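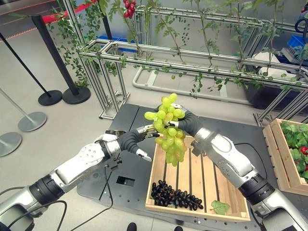
Green and dark table grapes with a slatted wooden crate on the packing bench.

Morag Menzies has spent most of her working life on the question of what happens to a bunch of grapes between the vine and the shop. She runs the packing trials at Foltberg, a fruit handling business that supplies greengrocers and a few hotel kitchens, and she keeps her records in a ring binder with a cracked spine. We spoke in October, at the end of the morning packing, when the benches were being cleared for the afternoon.

Her first subject was the crate. Foltberg moved from deep boxes to shallow slatted wood after a run of trials two seasons ago, and Menzies still refers to the change as "the depth question".

"A grape at the bottom of a deep box carries everything above it," she said. "The skin may look sound when you open the lid. Two days later you have a split berry, then juice, then mould on the neighbours. With one layer you remove most of that load."

The trials compared 242 crates packed in a single layer with 209 packed in two. The single-layer crates lost fewer berries at every inspection. She would not give the percentages, on the grounds that the two sets went out on different routes and the comparison was less clean than she would have liked. "I would repeat it with one driver and one van. I have asked."

The gaps in the floor of a crate matter as much as its depth. Air has to pass under the fruit as well as over it, and a solid base holds moisture against the lowest berries. Menzies prefers narrow gaps. A wide one lets a berry sit down into the slot, where the edge of the slat marks it. She also prefers wood left bare, and has each new delivery checked for splinters by running a nylon stocking over the slats. If the stocking snags, the crate is sanded or sent back. The current supplier, Procházka, has had 47 returned this season.

Handling takes up the longest section of the binder. The usual advice is to lift a bunch by the stem alone, and for a small bunch she agrees with it. A large one is a different matter.

"The stem will hold the weight if you are standing still," she said. "Nobody in a packing room is standing still. The bunch swings, the side branches flex, and berries drop from the shoulder. For the big ones I want support from two sides, one high and one low, and a slow descent. You let the tip touch first and then lay the rest down behind it."

The cost of touching the fruit is the bloom, the pale waxy film on the skin. Buyers read it as freshness, and it does not come back once rubbed off. Her instruction is to take hold once and not adjust. A second grip does more harm to the bloom than a firm first one.

I asked about putting green and dark grapes in the same crate. Foltberg does this for its mixed line, sold under the name Mereo, and Menzies was against it at first. Different varieties seldom ripen together, and the softer one sets the life of the whole crate. The compromise was to pick the dark fruit slightly earlier and to place it first, in a corner, with the green laid in beside it.

"Dark fruit hides its faults," she said. "A brown patch on a green berry shows from across the room. On a black one you have to turn the bunch to the light. So it goes in first, when the packer has space to look at it properly."

A vine leaf is sometimes added. She regards it as decoration and tolerates it on three conditions: it must be clean, it must be dry, and it must not lie under the fruit. A leaf trapped beneath a bunch closes the gaps in the floor and holds water.

Strawberries and salad leaves are packed to a separate sheet with shorter storage times. The grape crates go to the cold room at Zakstead, where the current trial covers 165 of them, half lined with paper and half without. Menzies expects the paper to reduce rubbing during transport and to slow the cooling. She has not decided which of the two matters more.

The last inspection for that batch is due at six in the morning. She does it herself, with a hand lamp and a pair of blunt scissors for taking out damaged berries.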